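January 27, 2019

Woke up before the alarm again and lay there thinking about the move to Tikley, which is now close enough that I can't pretend it's a summer thing anymore. I've signed the lease! 478 square feet, one closet, and a kitchen window that looks straight at the Okabe bakery (dangerous — I had two of their sesame rolls after the viewing and could have gone back for more).

So today was sorting. I did the books first and got them down to 37, and then I sat on the floor and reread half of one I'd just put in the donate pile, so that one's coming with me after all. Little odds and ends are so much slower than furniture. Clips, cables, keys to who knows what. 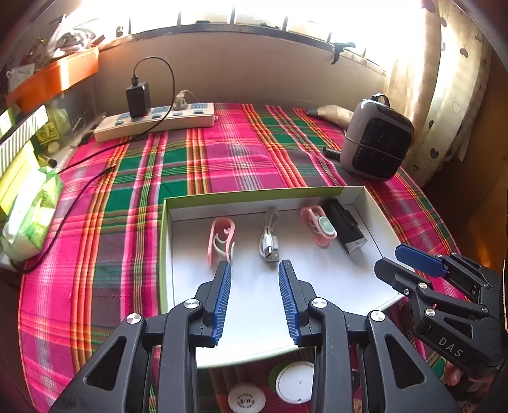

Around lunch I gave up and walked down to Bastura for soup. It was 10 degrees out and my scarf froze where I'd been breathing on it, but I felt so much better for going. Called the moving company on the way back — they want a $60 deposit, fine, paid it.

Tomorrow the winter coats, and I have to measure the green chair before I get my hopes up about the stairs.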